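この文章は、フルビー(Fullby)教会の子ども用冊子「教会のしくみ」の第4部です。今回は列聖(れっせい)の手続きを扱います。小学校高学年以上を対象にし、むずかしい漢字には最初に出たところで読みがなをつけます。

# 聖人はどのような手続きで決まるのか

## 1. 列聖とは

カトリック教会では、すでに亡くなった信者のうち特定の人を「聖人(せいじん)」として公式に宣言することがあります。この宣言を列聖といいます。

列聖は、その人を聖人に「する」手続きだと思われがちです。教会の説明はこれと少しちがいます。教会の教えでは、天国にいる人はみな聖人であり、その大部分は名前も知られていません。列聖は、その中の一人について「この人は確かに天国にいる」と教会が認め、世界中の信者がその人に祈りの取り次ぎを願ってよいと定めるものです。

ここで使う言葉を二つ説明します。

**取り次ぎ**とは、自分のために神に祈ってほしいと、だれかに頼むことです。友だちに「試合のことを祈っておいて」と頼むのと同じ形で、天国にいる聖人に頼みます。

**崇敬(すうけい)** とは、聖人を敬うことです。神に対しては**礼拝(れいはい)** という別の言葉を使います。この二つは区別されていて、聖人は礼拝の対象にはなりません。

## 2. 昔のやり方

はじめの数百年には、決まった手続きがありませんでした。

キリスト教が禁じられていた時代に、信仰のために殺された人を殉教者(じゅんきょうしゃ)といいます。各地の信者は、殉教者の墓に毎年、亡くなった日に集まって祈りました。名前と日付は名簿に書きとめられました。これが聖人の記念日の始まりです。

迫害(はくがい)が終わると、殉教しなかった人も聖人として敬われるようになりました。修道士や司教などです。この段階では、土地の人びとの評判がまずあり、その地方の司教がそれを認める、という順番でした。

このやり方では、地方ごとに基準がばらばらになります。名前が伝わっているだけで、いつどこで生きたのかわからない人もいました。同じ名前の二人が一人にまとめられた例や、逆に一人が二人として伝わった例もあります。

10世紀の終わりごろから、教皇(きょうこう)が列聖を宣言する例が出てきます。13世紀には、列聖は教皇だけが行うものと定められました。16世紀には調査を担当する役所がローマに置かれ、17世紀に手続きの規則が細かくなりました。現在使われている手続きの大もとは、1983年に改められたものです。

## 3. 四つの段階

現在の手続きでは、対象となる人の呼び名が次の順に変わります。

| 段階 | 呼び名 | 読み | 何が認められたか |
|---|---|---|---|
| 1 | 神のしもべ | かみのしもべ | 調査が正式に始まった |
| 2 | 尊者 | そんじゃ | すぐれた徳をもって生きた |
| 3 | 福者 | ふくしゃ | 地域や修道会で崇敬してよい |
| 4 | 聖人 | せいじん | 世界中の教会で崇敬してよい |

途中で止まる調査はたくさんあります。資料が足りない、調査を続ける人がいなくなった、疑問が解けなかった、などの場合です。止まった調査が何十年もあとに再開されることもあります。

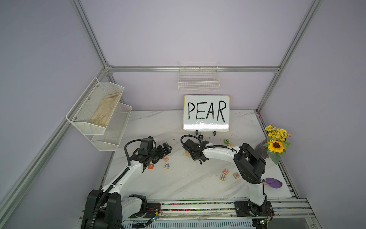 段階が一つ進むのにかかる年数は決まっていません。数年で進むこともあれば、数百年かかることもあります。

## 4. 第1段階:調査を始める

### 4.1 待つ期間

調査は、原則としてその人が亡くなってから5年たたないと始められません。亡くなった直後は悲しみや感動が強く、落ち着いた判断がしにくいためです。教皇はこの期間を短くすることができます。

反対に、長く待ちすぎると、本人を直接知っている証人がいなくなります。その場合は、文書を中心に調べる「古い案件」として扱われます。

### 4.2 だれが始めるか

調査を願い出る人や団体を**申請者**といいます。教区、修道会、信者の団体などが申請者になります。費用も申請者が受けもちます。

申請者は**請願者(せいがんしゃ)** を選びます。請願者は、調査を進める実務の責任者です。裁判でいえば代理人に近い役目です。請願者は、その人に有利な資料だけを集めてはいけません。不利な資料を見つけたときも提出する義務があります。

願い出を受けるのは、ふつう、その人が亡くなった場所の教区の司教です。司教はほかの司教の意見を聞き、ローマの役所に「さしつかえがないか」を問い合わせます。さしつかえなしの返事が来て調査が始まると、その人は「神のしもべ」と呼ばれます。

### 4.3 文書を集める

その人が書いた本や文章は、神学(しんがく)の専門家が読みます。教会の教えと合わない内容がないかを調べるためです。専門家は一人ずつ別々に読み、別々に報告書を書きます。

出版されていないもの、つまり手紙、日記、会議の記録、帳簿などは、歴史と文書の専門家が集めます。専門家は次のことを確かめます。

1. 本人が書いたものか、ほかの人が書き写したものか
2. いつ、どこで書かれたか
3. あとから書き加えられたり、消されたりしていないか
4. 同じ出来事について、ほかの文書と食いちがいがないか

分量の見当をつけるために、わたしたちの教会の例をあげます。フルビー教会の資料室には、昔の司祭や信者が残した手紙と書類が2,359点あります。そのうち目録ができているのは2,014点です。残りは差出人か日付がわからず、整理の途中です。一つの教会でもこの数になります。列聖の調査では、その人が住んだすべての町の資料室をまわるので、読む紙の量はこれよりずっと多くなることがあります。

手紙の日付の調べ方も紹介しておきます。資料室に、スケルム(Skerum)という村から届いた手紙があります。日付は「4月」とだけ書かれ、年がありません。文中に「新しい鐘がついた」とあるので、村の鐘の代金を記した帳簿と照らし合わせ、書かれた年を決めました。このように、一つの文書の情報を別の文書で確かめることを「照合(しょうごう)」といいます。

### 4.4 証人に聞く

生前のその人を知る人がいれば、証人として話を聞きます。証人は、本当のことを話すと誓います。家族だけでなく、仕事の仲間や近所の人、その人と意見が合わなかった人も呼ばれます。

質問はあらかじめ文書で用意されます。証人には「どのようにしてそれを知ったのか」も聞きます。自分の目で見たのか、見た人から聞いたのか、うわさなのかで、証言の重さが変わります。

教区での調査が終わると、記録はすべて写しを作り、箱に入れて封をし、ローマへ送ります。

## 5. 第2段階:徳を調べる

ローマでは、届いた記録をもとに**ポジツィオ**と呼ばれる本が作られます。その人の一生、証言、文書をまとめた報告書で、千ページをこえるものもめずらしくありません。

ここで調べるのは、その人が徳(とく)を「英雄的(えいゆうてき)」といえるほどに行ったかどうかです。徳とは、よい行いをする安定した習慣のことです。教会では主に次の七つを調べます。

- 信仰、希望、愛(神に向かう三つの徳。対神徳という)
- 賢明(けんめい)、正義、勇気、節制(せっせい)(人間の生き方の土台になる四つの徳。枢要徳という)

「英雄的」は、大きな事件で目立つことをした、という意味ではありません。苦しいときやいやなことが続くときにも、長い間、ふつう以上の水準で徳を守ったことをいいます。一度だけりっぱなことをした、というのでは足りません。欠点が一つもないことまでは求められません。

ポジツィオはまず神学者のグループが読んで票を入れ、次に枢機卿(すうききょう)と司教のグループが話し合います。結果は教皇に報告されます。教皇が認めると、その人は「尊者」になります。

殉教者の場合は調べる点がちがいます。徳のかわりに、本当に殺されたのか、殺した側に信仰への憎しみがあったのか、本人が死を信仰のために受け入れたのか、の三点を確かめます。戦争中に流れ弾で亡くなった場合などは、これに当たりません。

2017年からは、もう一つの道が加わりました。ほかの人への愛のために、早い死が予想されるとわかっていて自分の命を差し出した人を対象とするものです。

## 6. 第3段階:奇跡を調べる

尊者が福者になるには、ふつう、その人の取り次ぎによる奇跡(きせき)が一つ認められる必要があります。殉教者の場合、この段階での奇跡は求められません。

調査の対象になるのは、ほとんどが病気やけがの治癒(ちゆ)です。カルテや検査結果が残り、あとから調べられるからです。

調べる順番は次のとおりです。

**(1) 医学の調査。** 医師のグループが、診断は正しかったか、どんな治療をしたか、治り方が現在の医学で説明できるかを検討します。見るのは、治癒が速かったか、完全だったか、長く続いているか、という点です。薬や手術で治ったと考えられるなら、対象から外れます。医師は「奇跡かどうか」を答えません。答えるのは「説明できるかどうか」までです。

**(2) 神学の調査。** 神学者が、治癒と祈りの関係を調べます。だれが、いつ、だれに取り次ぎを願ったのか。祈りより前に回復が始まっていなかったか。同時に何人もの聖人に祈っていた場合は、だれの取り次ぎなのか決められず、認めにくくなります。

**(3) 枢機卿と司教の判断、教皇の承認。** 徳の調査と同じ流れです。

承認のあと、列福式(れっぷくしき)が行われ、その人は「福者」と呼ばれます。福者を公の礼拝で記念できる範囲は、その人に関係のある教区や国、修道会などに限られます。

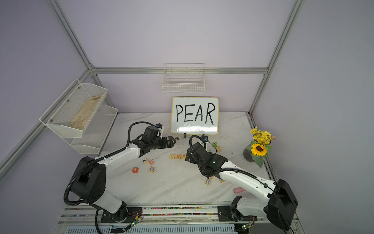

*「PEAR」と書かれたホワイトボードと2本のロボットアーム*

## 7. 第4段階:列聖

福者が聖人になるには、列福のあとに起きた奇跡がもう一つ必要です。列福の前に起きた出来事は使えません。殉教者も、この段階ではふつう奇跡が一つ求められます。

列聖式では、教皇が決まった文を読み上げて宣言します。これによって次のことが変わります。

- 全世界の教会の典礼(てんれい)で記念できる
- 教会の建物に、その人の名前を制限なくつけられる
- 聖人の名簿にのる

記念日には、亡くなった日が選ばれることが多くあります。教会ではこの日を「天における誕生日」と考えるためです。その日がほかの大きな祝日と重なるときは、別の日にします。

### 例外の方法

古くから広く崇敬されてきた人については、教皇が通常の審査をすべて行わずに聖人と宣言することがあります。「等価(とうか)列聖」といいます。昔からの崇敬が続いていること、歴史の記録が確かなこと、取り次ぎについての評判がとぎれていないことが条件です。

## 8. 「悪魔の代弁者」

昔の手続きには、列聖に反対する理由をさがす係がありました。正式な名前は「信仰の促進者(そくしんしゃ)」ですが、「悪魔の代弁者」というあだ名のほうが有名です。証言の弱いところや、本人の短所を指摘するのが仕事でした。

1983年の改正で、この係の役目は小さくなりました。かわりに、報告者と呼ばれる担当者がポジツィオの作成を監督し、よい点と問題点の両方がのっているかを確かめます。

英語では今も、わざと反対意見を言う人を devil's advocate といいます。この教会の役目から来た言い方です。

## 9. ほかの教会の場合

正教会にも列聖があります。カトリックのような四つの段階はなく、各地の正教会の主教たちの会議が決めます。治癒の奇跡の数についての共通の規則もありません。

聖公会やルーテル教会には、昔の聖人やすぐれた信者を記念する暦がありますが、カトリックと同じ審査は行いません。プロテスタントの教会の多くは、聖書の使い方にならい、信者全体を「聖徒(せいと)」と呼びます。

## 10. よくある質問

**生きている人は聖人になれますか。**
列聖の対象にはなりません。調査は亡くなった人についてだけ行います。

**子どもは聖人になれますか。**
なれます。年齢の下限は規則にありません。ただし、徳を自分の意志で行えたかどうかを調べる必要があるので、とても小さい子の場合は主に殉教者に限られます。

**天使も聖人ですか。**
ミカエル、ガブリエル、ラファエルは「聖」をつけて呼ばれますが、人間ではないので列聖の手続きは受けていません。

**聖人の数はいくつですか。**
正確な数は出せません。古い時代には統一した名簿がなく、同じ人が重なって数えられている場合もあるためです。

## 用語のまとめ

- **列福**:福者と宣言すること
- **列聖**:聖人と宣言すること
- **請願者**:調査の実務を進める責任者
- **ポジツィオ**:ローマで作られる報告書
- **典礼**:教会の公式の礼拝
- **守護聖人**:ある職業、土地、団体などのために、とくに取り次ぎを願う聖人

守護聖人の決め方は第5部で扱います。

文:Shaohua Su
校閲:Zhiqiang Liao
資料:ケンドラ(Kendora)文庫、27番の棚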